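Street Furniture and Public Lighting
Handout 3: Bollards, and what happens to them

Last session we finished on lamp columns. Read the Skinner chapter before December if you haven't, and skip his diagrams, which have misled better people than us.

A bollard has two jobs. It stops a vehicle going where it shouldn't, and it lets everyone else through without thinking about it. Most of the ones in Umside manage the second. The town survey listed 3,421 posts of all kinds, of which 43 were rated to stop anything heavier than a bicycle. The rest are a polite suggestion in cast iron.

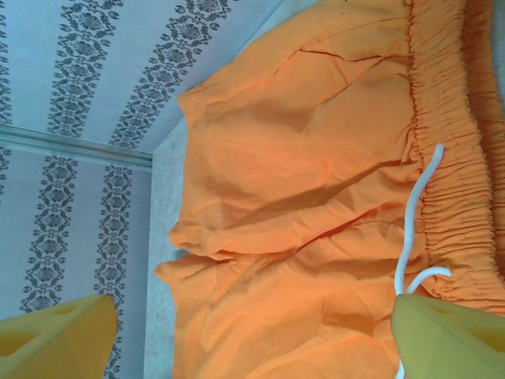
Spacing matters more than strength. Set them too wide and a small van goes through with its mirrors folded in. Set them too close and you've shut out wheelchairs and double buggies – the Povine scheme did this along a whole shopping street, then paid to have every other post taken out again.

Terms to know: fixed, removable, rising, sacrificial. The last is designed to snap off at the base and be replaced cheaply. Drivers are very good at helping with this.

Reflective bands go near the top. Dennis Mussa's notes on the Hitia car park show what a year of reversing does to a band fitted at bumper height.

For next time: walk one street, sketch every post on it, and mark which ones lean. Measure the gaps at knee height. Bring a tape, and look up before stepping back into the road to admire your work.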